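Soltemham Lakeside: winter notes for owners and guests

Quick one this month, lots going on. The heated pool reopens 25 Nov 2024, new tiles and all. Lap lanes mornings only, familys any time after lunch. Towels at the Bomitz desk, same as before.
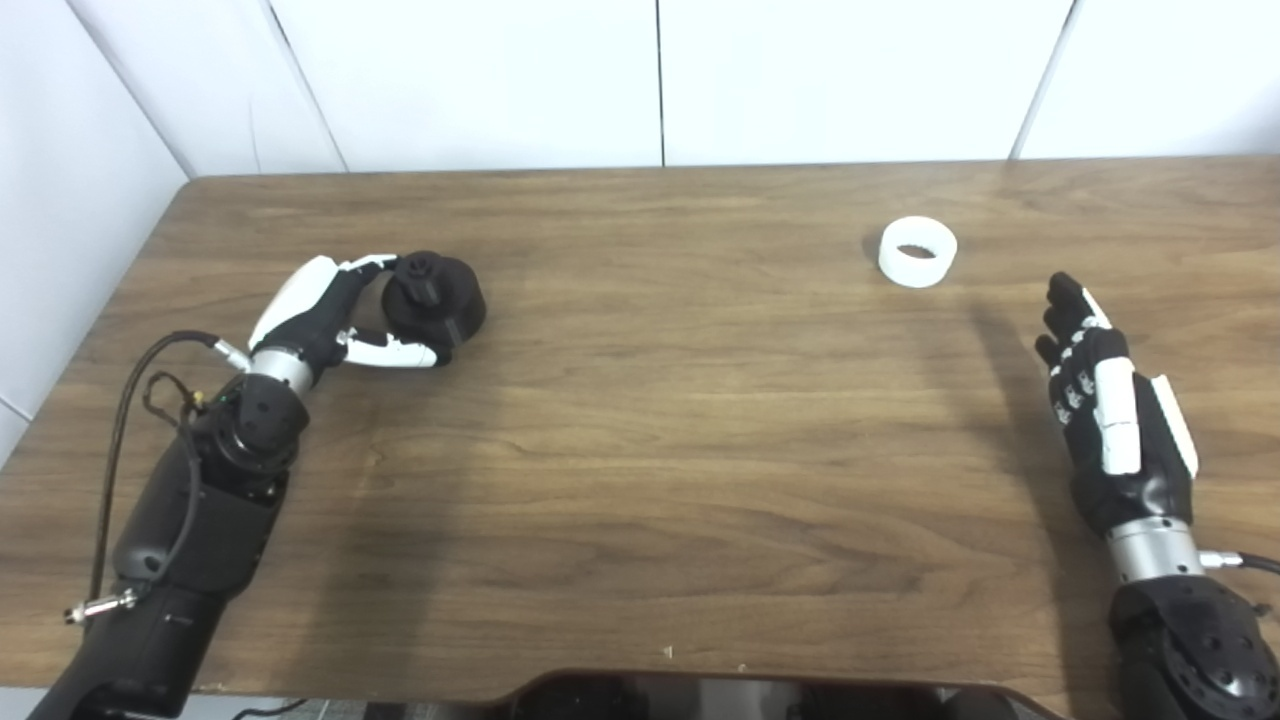 Villa refits next. Babita Pathak's team has 24 done, the rest by spring. New beds, better showers, kitchens left alone. Dining tables are staying too, and a big plain wood top with the grain running along it, like the one in the photo, still gets my vote over glass. Please use mats for hot dishes.

Golf: back nine closed for drainage, front nine open. Ewan Bright has two lesson slots left, call the pro shop.
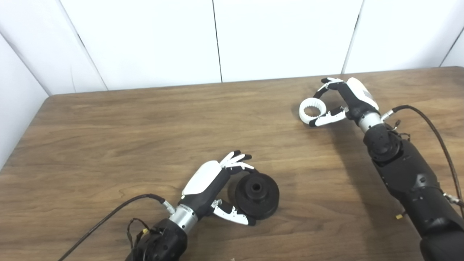

Cart rental unchanged. Carts back before dark please, the path lights by Clakdale Cove are still out.

Boat dock open, kayaks only til the wind drops. Life vests are in teh blue shed.

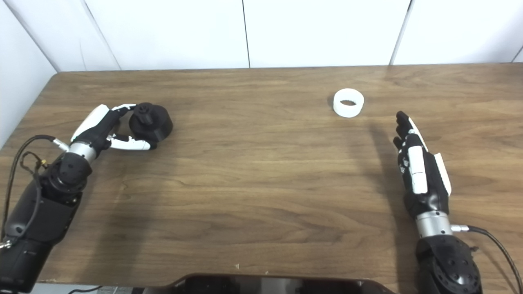 Fishing passes from Sutrisno Ginting at the gate, bring your villa card. Spring weeks go on sale soon, lakefront first. Questions, dial 770 from any villa phone.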